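**Rabbit pellets all over the kitchen, is there a trick to this?**

*posted by hopalong_mel, 14th December*

We adopted a rabbit in April (his name is Haworth, he's huge) and he has the run of the kitchen while I cook. I love him to bits but I'm sweeping constantly! Is he ever going to use his litter tray properly, or is this just my life now? He's not neutered yet, if that matters.

**Ismail Farouk**

It matters a lot! Mine was hopeless until he had the op, and then it took another 7 weeks or so for things to settle down. Get that booked first and don't stress about the rest.

In the meantime put the hay right over the tray, so he has to sit in it to eat. Rabbits go while they munch, that's just how they are.

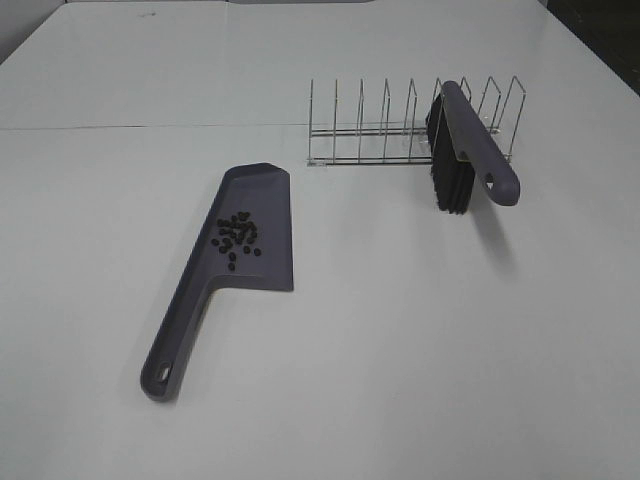
Also, pick up the strays and drop them back in the tray so it smells like the right place. Leave a little of the old litter in when you change it too. I was scrubbing ours spotless every day and making it worse.

**Sheila Bellamy**

Bigger tray!! We went to an under-bed storage box and never looked back. Paper litter, please, no clumping cat stuff.

**plutatham_pete**

get a hamster lol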